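4.3 Recording demonstrations in the simulated tabletop scene

This section covers the collection of teleoperated demonstrations for the pick-and-place task family in Bravham. It assumes that the Utitz control station has been calibrated as described in 4.2 and that a project folder exists. Demonstrations recorded before June 20, 2021 use the old action format and must be converted before they are mixed with new ones (see 4.6).

Before you start

Check the following settings in the Session panel:

Scene set: Tabletop, household
Hands: both enabled
Control rate: as set during calibration
Object placement: Random within zones
Save mode: Ask after each episode

Note: Changing the control rate after the first saved episode splits the session into two datasets. The training loader will not join them.

Starting a session

1. Open the project and select Collect > New session.
2. Enter a session name. Use letters, digits and hyphens only.
3. Select a task file. The task file sets the instruction text, the object list and the success test.
4. Click Load scene. Wait until the status line reads Ready.
5. Hold both controllers in the rest pose and press the align button on each. The simulated hands move to match.
6. Move each hand slowly through the work area. If a hand lags or jumps, repeat step 5.

Caution: Do not press align while a simulated hand is touching an object. The hand is moved to its new pose in a single step, and the contact solver may throw the object off the table. If this happens, discard the episode and reload the scene.

Recording an episode

7. Read the instruction text at the top of the operator window. The wording changes from episode to episode even when the task does not.
8. Press the left pedal to begin recording. The border of the operator window turns green.
9. Approach the target object with the nearer hand. Keep the approach smooth and avoid long pauses. Pauses longer than 2 seconds are flagged for review.
10. Close the fingers around the object, then lift until it is clear of the table. Keep the idle hand in view and away from other objects. Small movements of the idle hand are recorded as actions and will be learned along with the rest.
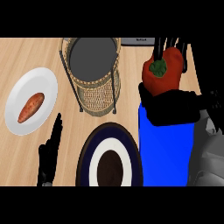 11. Carry the object to the place named in the instruction. With a pepper in the right hand and containers such as plates and a basket on the table, check the instruction again before moving over any of them.
12. Lower the object, open the fingers and withdraw the hand upward.
13. Press the left pedal again to stop. The success test runs on the final state and the result is shown in the status line.
14. Select Keep, Keep as failure or Discard.

Note: Use Keep as failure only when the attempt was a fair one and the object was dropped or misplaced. Tracking faults, wrong pedal presses and solver errors should be discarded.

Session length

The default task file runs for 153 episodes. Operators should stop for a break after every 19. The counter in the lower corner of the operator window includes discarded episodes. The export count does not.

Exporting

15. Select Collect > Close session. Closing writes the index file. A session that has not been closed cannot be exported.
16. Select Export > Zukasness format and choose a destination folder.
17. Run Check dataset. Missing camera streams and empty action arrays are listed by episode number.
18. Copy the export to the training host. Keep the original session folder until the first training run has loaded the data without errors.

If Check dataset reports a mismatch in the number of joints, confirm that the Paewai hand model selected in the session matches the one in the training configuration. Hand models are listed in Appendix B.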